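Projects > Arms and grippers > Lastton, photo gallery

Last updated July 2023

Well, the arm has fingers now! If you've been following along you know the Lastton arm has spent most of its life poking at things with a wooden spoon handle taped to the end, and that was fun for a while, but you can only push a sponge across a table so many times before you want to pick the thing up. So this is the gripper page. It's short on pictures and long on me talking, sorry, that's how all my gallery pages go.

The quick background for anyone new. I build at home two evenings a week and the rest of the time at Lockwood, which is the shared shop I pay 40 dollars a month to belong to (worth it for the drill press alone). The arm itself is mostly a Stirnik kit I bought secondhand with one dead joint, and the wrist is my own. The control board is a Pallura, which I like a lot except for the connectors, which I do not like at all. The camera sits at the wrist looking out along the fingers, so everything it sees has the gripper in it.

I went through 4 versions of the fingers. The first pair flexed so badly they crossed over each other like a kid making a wish. The second pair was stiff but so long that the wrist motor whined just holding them level. Number three I dropped. The set on there now is short and blunt with flat pads, and I've stopped fiddling with it, which for me is saying something.

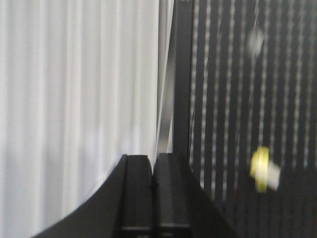

The part that ate most of my time was closing. Opening is easy, you just let go. Closing means deciding when to quit, and my servo has no idea when it's touching something, it only knows where it's been told to be. So I watch the current instead. When it climbs past a limit I back the fingers off a hair and hold. For a long time that limit was set way too high and the poor thing would squeeze against itself until the board shut down. I logged 947 closes while I was tuning it, in a spreadsheet, by hand, with a cup of tea going cold next to me. The good number was nowhere near where I started.

Zeroing is the other thing. Every time I power up, the fingers close all the way, slowly, and wherever they meet becomes zero. If a crumb of anything is stuck on a pad, zero is wrong for the whole session, and then every grip is off by a crumb. I wipe the pads with a dry cloth before I switch on now. Took me way too long to learn that one.

Then there's reaching into things. Out in the open the arm is pretty well behaved, but put walls near it and all my lazy shortcuts show up. The wrist likes to swing wide on the way to a target (my fault, I wrote it that way because it looked graceful), and swinging wide in a tight spot means a clunk. I ended up adding a straight-in mode: line up first, then move along the finger direction only, no swinging, at a crawl. It looks boring and it works so much better.

Exposure is still a pain too. The little wrist camera sets its brightness for the whole view, so a pale thing in front of a darker wall blows out to plain white and my edge finder goes hunting for a shape that's mostly glare. I've tried locking the exposure by hand and that's okay until the light changes, and then it's worse than before.
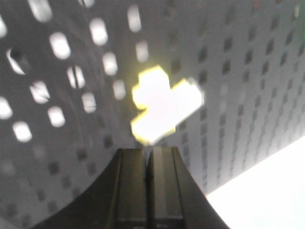 Gilang Harahap wrote in to say I should drop the edge finder altogether for close work, lock the exposure low, and let everything but the target go dark. He also thinks my straight-in mode should stop a finger's width short and take a second look before it closes, and he's rude about my spreadsheet, which I'll allow.

I tried the second-look part last night and I'm keeping it. It adds a pause that makes the arm seem like it's having doubts, but the fingers end up where I want them far more often. The low exposure I haven't got to yet.

Still on the list: proper strain relief on the wrist cable, softer pads (I have a sheet of silicone somewhere in the garage), and a cover for the Pallura so I quit brushing against those connectors. Wiring diagram goes up once I redraw it so that a person other than me can read it.

12 comments | 31 shares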